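Comparing two grippers in simulation – same arms, same trays, different results
Posted by kemeys_bench, 7/6/20

I'm trying to choose between the Odia hand and the Jurkonham hand for a two-arm bench. Before we buy anything I'm running both in simulation, with a blue tray on the table and the arms working from either side.
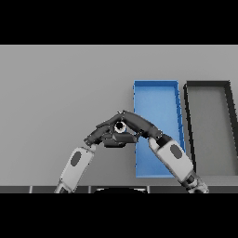 Over 88 runs with each hand, the Odia one failed 12 times and the Jurkonham one 27 times. A failure means the run stopped on a contact warning or the part was not in the tray at the end. Arms, controller and tray positions were the same throughout. Is that a fair comparison, or am I measuring something else?

Istska
It depends what else you left the same. If both hands use one tool offset, the longer one will be out at the fingertips and will catch the tray walls. Check the distance from wrist to tip in each model file before you blame the hand.

Also look at how wide the fingers open on the approach. A two-fingered hand that is fully open takes up a lot of room beside a low tray.
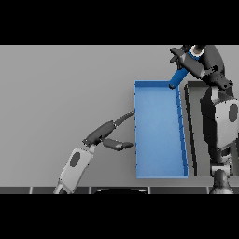
I would set the opening to the part width plus a small margin and run the failed ones again. Keep the old logs – you will want to see which runs change. Split the contact warnings from the missed parts too, as they have different causes.

gearbox_1956
Simulators get friction wrong anyway. Just buy the cheaper one.

benchtop
I had the same gap between two hands last August and it was the offset. Log the joint angles when the warning comes up. If they are nearly the same each time, it is the set-up.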